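3.2 Storage of samples

Green tea was bought from two suppliers, Bilness and Lasgate, and kept in a closed cupboard until December. The Bilness tea came in bulk and the Lasgate tea in sealed portions. Water was heated in a 3000 W kettle and poured over 2 g of leaf.

Colour was read against the Irero chart after steeping. The bulk tea gave the darker liquor in most runs. Loss of aroma was judged by smell only and is not reported as a figure.

Single-portion packets have a larger surface for their contents, so the seal matters more than in bulk packs.

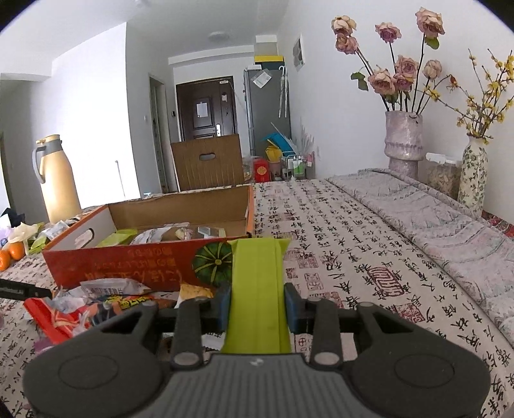 3.3 Sources of error

Room temperature was not controlled.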